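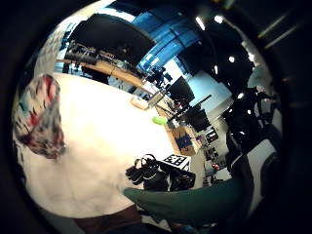

3.2 Segmentation of Handheld Demonstrations

Each demonstration was recorded with the Trirnden handheld gripper, whose wide-angle camera supplies the only visual input to the policy. Operators trained on the Drikbridge protocol completed 56 recordings in June. Two were removed after tracking was lost, and Hsiu-ying Chung labeled the start and end of each grasp in the rest.

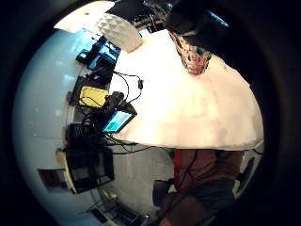 Figure 3. View from the gripper camera over the work table.

Segment boundaries were first proposed from gripper width alone and then corrected with image features. The second step matters most when the background competes with the work surface for attention. In Figure 3, black cables and a small lit display line the left edge of the table, while patterned material reaches over the white top from the upper right. We therefore masked the outer part of each image — the region most affected by lens distortion — before computing features. With the mask, the Fawzy segmenter matched the manual labels in 47 recordings, compared with 46 for the Hedness baseline. We do not regard this difference as significant.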